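Kirkammont Local Sound Archive
Progress report to the funder: second period, to the end of August

Summary

Cataloguing is on schedule and digitisation is slightly behind. Of the 3318 recordings in the collection, 3154 now have a basic catalogue entry and 1737 have been transferred to preservation files. The remaining uncatalogued items are reels whose boxes and labels do not agree. These need to be played before they can be described, and have been moved into the transfer queue.

Cataloguing

Fotini Chrysikopoulos completed the oral history series in June and the dance band series in July. Place names follow the spelling used by the speaker, with the modern form added in a second field. The earlier practice of entering only the modern form made it hard to search for farms that have since changed name. Entries made before this change are being corrected in batches.

Duplicate entries were found in the Paisan deposit, where the same interview had been copied to cassette for the family and later deposited twice. Both copies are kept. Only the better one will be transferred.

Transfer

Transfers are made in real time at a single speed per session. The main cause of delay was the second reel deck, which was out of use for five weeks while a replacement capstan motor was obtained through Grilico. Speed was checked against a reference tape on its return and was within tolerance.

Binder breakdown was found on 53 reels, all from the same decade and mostly of one manufacture. Vsevolod Hrynyshyn has set these aside for controlled baking before playback – none will be played untreated. The cost falls within the existing conservation line. 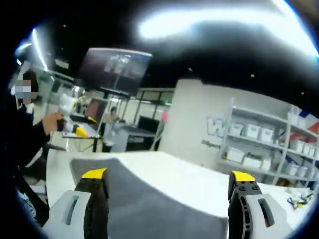
Checksums are generated on completion of each session and compared again after the overnight copy to the second site. Two mismatches were recorded in the period, both traced to an interrupted copy and both resolved by repeating it.

Rights and access

Rukhsana Swati has written to all depositors with a known address. Replies are still coming in, and recordings without a signed agreement remain closed to the public. The listening page will open with the dance band series, where permissions are most complete.

Budget

Spending is below profile on staff hours and above profile on storage, following a change in the Stosix tariff. We ask to move the underspend on travel to storage.

Next period

Transfer of the oral history series continues. Baking starts in October – dates depend on access to the oven.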